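Pridier opens two-arm teaching bench to outside users

Fistuvance program will record household tasks shown to robots by hand and by remote control

Pridier, the robotics training company, today opened bookings for its Fistuvance program, which lets outside organizations teach tasks to a pair of robot arms without writing any code. The first round of bookings covers February and is open to small manufacturers, food service operators and college labs.

Under the program, a person who knows a job well sits down with Pridier staff and shows the arms how to do it. The movements are recorded along with views from small cameras on the wrists of the arms. The recordings are then used to train a control model, which is tested at the same bench.

Two ways of teaching are offered. In the first, called hand guiding, the operator takes hold of the arms and moves them through the task. In the second, the operator works from a separate station and drives both arms by remote control. Pridier recommends hand guiding for working out where the arms should go, and remote control for the bulk of the recordings, so that the operator's hands stay out of the wrist camera views.

Pour-over coffee was chosen as the opening task for the program. It calls for handling thin paper and light drippers, and people differ in how they go about it.

"A folded paper filter is a hard thing to hold," said Malathi Iyengar, program manager for Fistuvance. "If you squeeze too much it creases, and if you squeeze too little it slides. We wanted a first task where the grip matters and where anybody watching can tell whether it went well."
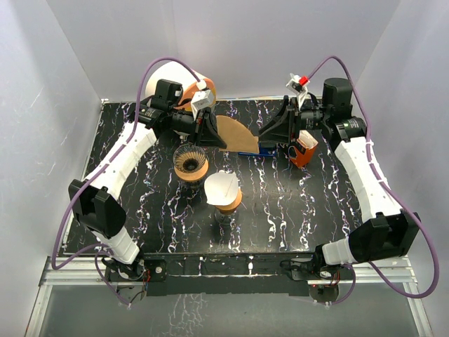

What the recordings include

Pridier has collected 753 demonstrations for the opening task set. Of these, 286 were made by people who had never operated a robot before. Each demonstration is saved with joint positions, gripper openings and camera video, plus a short note from the operator.

Failed attempts are kept and labelled. If a filter is dropped or a part is knocked over, the operator can either recover and carry on or end the recording. Both kinds of recording are used in training, with the recoveries marked separately.

New operators get a practice session of roughly 15 minutes before anything is saved. Most of that time goes to learning how far the grippers open and how the two arms can work close together without touching.

"People tend to rush at first, then they slow down," said Vidar Brekke, who leads operator training. "We ask them to pause for a moment before each grasp. It makes the recording easier to split into steps later on, and it gives them a chance to check the angle."

Tasks that need two arms

The bench is set up for work in which both arms have to act together. This includes holding a part steady with one gripper while the other works on it, passing items across, and gripping a larger object from both sides.
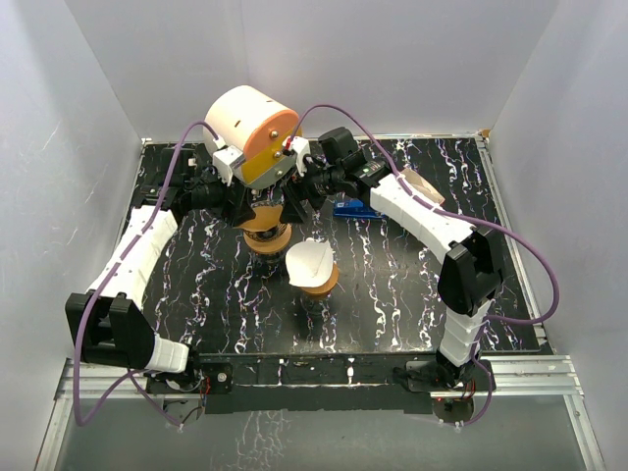

Two-arm grasps are taught at a slower pace than single-arm ones. When both grippers have hold of the same object, a small difference in timing can twist it or pull it off line. Operators are asked to close one gripper, wait, close the other and only then begin to move. For the same reason, remote control sessions of this kind are limited to one operator, who drives the left and right arms together.

Lighting and background are kept the same through each recording session. Objects may be moved between demonstrations, and operators are encouraged to vary the starting positions so that the trained model does not depend on one layout.

Partners and access

Killia, a café equipment distributor, is the first outside organization to join. Its staff will record filter handling and dripper placement, and will take part in testing the trained model.

"Our trainers already show people how to do this every week," said Edeltraud Bachmann, operations director at Killia. "Showing a pair of arms is slower, and you notice habits you didn't know you had."

Organizations may book the bench in half-day blocks. There are 9 places in the first round. Applicants should send a short description of the task, the size and weight of the objects, and the names of the people who will do the demonstrating. Tasks involving open flame, sharp blades or live animals will not be accepted.

Participants keep a full copy of their own recordings. Pridier may use them to improve its general models only where the participant has agreed in writing.

Booking questions may be directed to Jalen Yazzie, partner programs, Pridier. Media requests should go to Abilio Prieto, communications.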